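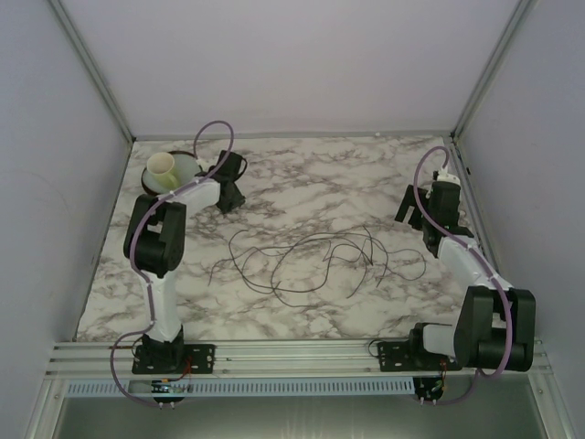 Jililside Home & Workshop Circle — Tips Page

I came home from the robot open day at Ferkport with a head full of cable-tidying ideas, which I know is a funny thing to bring back, but bear with me! Orlando Puma and his team had two arms set up at a table with a marble-look top, and the job they were talking us through was one I do badly every week: sorting out a tangle of thin black wire. There was a cup and its dish at the back corner too, and I'm afraid I spent half the talk worrying about the cup.

First tip, then, and it came straight from Orlando. Don't pull the ends. Lay the whole muddle out flat on a table and spread it until you can see the loops, then lift one loop at a time from the middle. I have been yanking at the ends of fairy lights for years and wondering why the knots got smaller.

Second, clear the crockery before you start. I tried the method on the kitchen table that same evening and had a saucer on the floor inside five minutes (the ugly one, luckily).

Fidelina Guzmán asked whether a patterned table made things harder, and we had a good old natter about it. Dark wire over dark veining is a pain to follow, even for people with decent glasses. 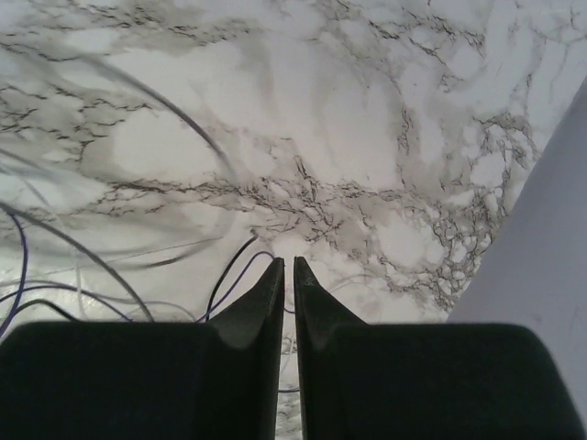 So if your worktop is the marbly sort, put a plain tea towel or an old pillowcase down first, pale for dark wire and dark for white. Fidelina uses the back of a roll of wallpaper, and she does her necklace chains on it as well.

I also liked the perforated ducting along the front of their table, and I've now got a length under my workbench for the drill charger and the radio. Cut it a bit longer than you think. Mine came out 79 mm short and there's a silly gap at the end where the plug hangs down.

Coloured leads are worth the bother too. The arms had purple cables, so even with black wire all over the table you knew which was which. I've wound a turn of purple tape round both ends of the sewing machine lead — both ends, mind, or you'll be crawling behind the dresser like I was.

For putting things away, coil loosely, about as wide as a side plate, and fasten with a strip of old stocking. Wire ties bite into thin flex. Elastic bands go sticky in the shed by August and leave a mark you'll never get off.

If anyone has a good way of storing extension reels, drop a note in the box at the Rellmont Road hall and I'll put it on the next page.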